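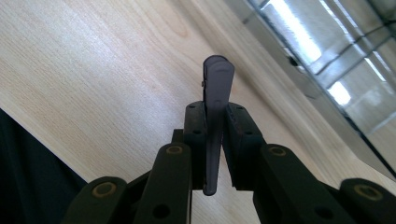

Purkever Forums > Buildings and Indoor Climate > Humidity

Static in a carpeted room, very low RH readings

ohmslaw_ish
Posts: 51
2 Feb 2025

First floor room, grey carpet over a raised timber deck, wooden tables, no opening windows. The heating is a wet system with one long radiator under the glazing, and the extract fan runs on a timer. Since early January everyone who crosses the floor and touches the door handle gets a shock.

I put a Ziter logger on a shelf at seated head height. Air temperature holds at 20 degrees and RH drops to 19 per cent in the afternoon. I had expected the low thirties. Before I ask for money for a humidifier, is 19 plausible, or is the sensor drifting?

dewpoint_dan_not
Posts: 2,007

Plausible. Work it back from the outdoor air. If it is just below freezing outside and you warm that air to 20 without adding water, you land somewhere in the twenties. A harder frost takes you under that. People add some moisture by breathing, but a fan on a timer will carry most of it away.

Check the logger anyway. Salt test: damp slurry of table salt in a bottle cap, cap and logger in a sealed bag, leave overnight at a steady temperature. It should settle at 75 per cent. If it shows 70 it is reading low at that end, though one point says little about the error down at 19.

leftbank
Posts: 384

Disagree with going after the air first. The charge comes from shoe soles on carpet pile. Humidity only changes how fast it leaks away. We had the same complaint in a room in Brakcombe and treated the carpet with an antistatic spray. The shocks stopped within a day and the RH never moved.

dewpoint_dan_not

And how long did the spray last?

leftbank

Until the carpet was next wet cleaned, so a few months. It was reapplied once that winter. Still cheaper than running a steam unit.

ohmslaw_ish

Salt test done. Logger settled at 73, so it reads slightly low at that point. I will accept that the room is dry.

On the spray, my worry is residue. People work at the tables with their sleeves on the surface and the same shoes go everywhere.
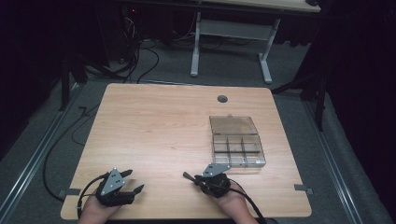
The tables themselves are a second reason for wanting the air right. They are pale timber with a clear finish, and a joint on one of them has opened enough to take a fingernail. It was tight in the autumn. Spray on the floor does nothing for that.

leftbank

Fair point about the joint. I would still want to know if it closes again by summer before calling it damage. Timber moves. A joint that opens every winter and shuts every summer has been glued badly, and a humidifier only hides it.

hrytsenko_hvac_fan
Posts: 640

Before buying anything, look at the extract. A fan on a fixed timer is sized for a full room and most rooms are not full most of the day. Halve the run time when occupancy is low and watch CO2 while you do it. On a Hrytsenko controller it is a menu setting – on older ones it is a jumper, so isolate first.

Less outdoor air means less dry air to warm, and the heating bill drops with it.

dewpoint_dan_not

Agree with that order. One caution: there are no opening windows, so do not cut the extract without a CO2 meter in the room. Also, if you do humidify, stop at 40 per cent. With that glazing you will have water on the frames in a frost if you go much higher.

ohmslaw_ish

The controller is an old one with no markings, so probably the jumper. I have borrowed a CO2 meter and will log a full week at the current setting, then a week at half. The carpet spray can wait until I have both sets.

leftbank

Put a bit of tape across that joint and mark the gap on it in pencil while you are at it. Otherwise you will be arguing from memory in July.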